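Home Syllabus Schedule Handouts Lab Access Contact

Handout 5: Bimanual Tasks and Episode Logging
Rweyemamu Lab Section
2026-08-24

1. Scope

This handout covers the second half of the teleoperation unit. It assumes you have finished the single-arm exercises and have a working Stimico account on the lab machines. The graded work is one bimanual task, recorded, labeled and submitted as a set of episodes. Policy training starts in the next unit and is graded separately.

2. Terms

Episode. One recording from the start pose to the end pose. A failed attempt is still an episode and keeps its number.

Start pose. Both arms at the stored home joint angles, grippers open. Use the pose file in the Vumis folder. Do not make your own.

Handoff. The interval in which both grippers have contact with the same object. It begins at second contact and ends when the first gripper opens.

Idle arm. The arm that is not in contact with anything. An idle arm still has a position, and the position is logged.

3. Coordinate frames

Each arm reports its gripper pose in its own base frame. The two base frames are not aligned. The Clulico calibration gives the transform from left base to right base, and all positions in your submission must be expressed in the right base frame. Most lost points last term came from mixing the two. A quick check: bring the gripper tips together at a point in free space and compare the two reported positions after the transform. If they differ by more than 5 mm on any axis, repeat the calibration before you record.

Gripper opening is logged from 0 (closed) to 1 (fully open). It is a commanded value. When a rigid object is held, the command will be lower than the true opening, so do not use it to estimate object thickness.

4. Recording procedure

4.1 Load the task file and confirm the arm order on screen.
4.2 Move both arms to the start pose.
4.3 Start the log, wait 2 seconds, begin.
4.4 End with both grippers open and clear of all objects.
4.5 Stop the log. Enter the label before starting the next episode.

Record 75 episodes per team. Change the object positions after every 10. Labels are success, partial or fail. Partial means that the object was grasped but did not reach its goal.

5. Choosing grasps at the sink
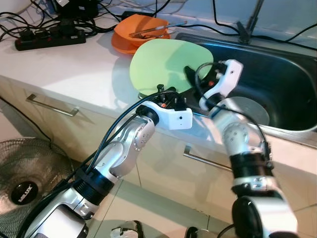 Grasp choice for dishes depends on which part of the rim is free. A plate lying flat gives the fingers very little to close on, and the lower finger has to get under the rim. A plate standing on edge can be pinched across its thickness from above or from the side. The green plate tilted upright at the edge of the sink is the second case, with the left gripper just in front of it and the right gripper reaching over the basin. In this layout the two workspaces overlap close to the plate, so plan the order of approach before moving. Bring one arm in, hold the other outside the overlap, and release the hold only when the first grasp is stable. For a bowl, pinch the wall at the rim and keep the finger plane perpendicular to it. Remove any utensil resting across the rim first and log that as a separate subtask.

Depth is hard to judge inside a dark basin. Lower the gripper in short steps and watch the wrist torque. A sharp rise before the expected height means contact with the rim or the floor of the sink.

6. Submission

Upload the raw logs, the label file and a report of no more than 2 pages. The report must state the success rate for each object layout, the most common failure, and the phase in which it occurred (approach, grasp, handoff, release). Plots need labeled axes with units. Edited or trimmed logs are not accepted.

The trained policies will be compared in November on a layout that does not appear in the task files.

Previous Next Back to Handouts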